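Rosales Home Visits > Checklists > Walking Through the House

Print this page | E-mail this page

Walk-Through Checklist for Trips and Falls, Form 1018
With comments from people who have used it

This is the same sheet we carry on our visits to folks over 70 who want to stay put in their own homes, and I've kept my own remarks in with the boxes since so many of you told me the remarks were the part you read. Do it in July and again when the clocks change, and please do it with the person who lives there, with a cup of coffee if at all possible!

1. Front door and entry
[ ] Mat lies flat and does not slide
[ ] Light switch can be reached before stepping in
[ ] A chair or bench to sit on for shoes
Comment: The bench doesn't need to be pretty. My aunt in Plallemitz used a piano stool for years (the kind that spins, so I can't recommend it), and after she got a plain kitchen chair she stopped hopping on one foot.

2. Footwear
[ ] Everyday indoor shoes have a back and a closed heel
[ ] Soles are not worn smooth
[ ] Shoes have one regular spot to live in, away from the path to the bathroom

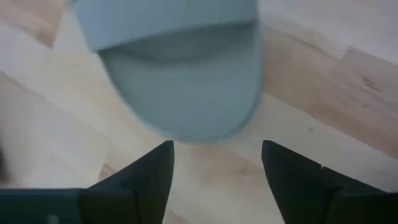 Light blue slide sandal with one wide strap.

Comment: I love a slide as much as anybody, and in summer I practically live in mine, but for a person who shuffles a bit, a shoe that stays on at the heel is the better choice for stairs. Nobody has to throw anything away. Keep them for the patio chair.

3. Floors
[ ] Loose rugs removed or taped down on every edge
[ ] No cords across a walkway
[ ] Wood floors free of raised board ends, and no fresh polish where people turn
[ ] Change from wood to tile or carpet is level, or marked with a strip
Comment: Take your own shoes off for this part and go slowly in your socks. You'll feel a raised board long before you see it, and you'll learn in a hurry how slick the polish is.
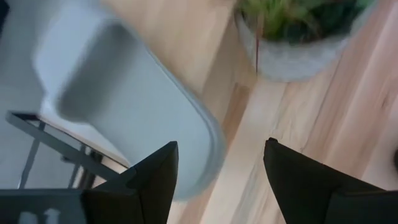 Eliseo Arellano wrote that he would put the socks test first on the whole sheet, and that in his mother's house it turned up a lifted board right by the stove that the family had been stepping over, without thinking, for 11 years. He also asks us to add pet bowls. Consider them added, Eliseo, and thank you.

4. Low furniture and plants
[ ] Corners of low tables can be seen in evening light
[ ] Plant pots stand out of the walking line
[ ] Watering can be done without kneeling
[ ] Clear path on at least one side of every table, nearly 3 feet if the room allows
Comment: Low tables are the hardest conversation on this list, because they come with memories attached. I usually ask if we could try it against the wall for a week, and leave it at that.

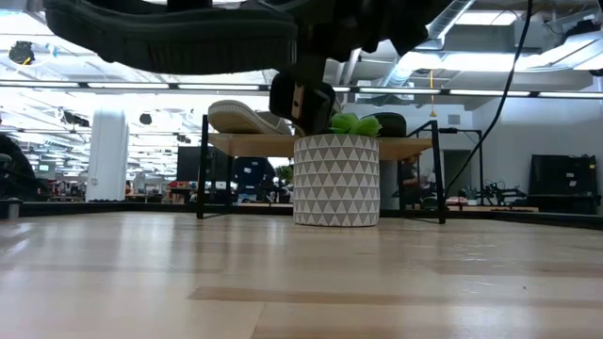 Soledad Palacios: We tried the week against the wall with my father and he moved it right back the second morning. What worked for us was a lamp on a timer, set for five in the afternoon, so the edges show up before it gets dim. Could you put a line about timers on the next version?

5. Night path, bed to bathroom
[ ] Night light on both ends
[ ] Glasses and phone within reach of the pillow
[ ] Nothing stored on the floor along the way
Comment: Walk it at night with the big lights off. A daytime check of this one doesn't count, and I say so with affection to everyone who has tried to hand me one.

Checked by: ____________ To fix before next visit: ____________

Questions: Rosales Home Visits, front office | © Rosales Home Visits | Back to top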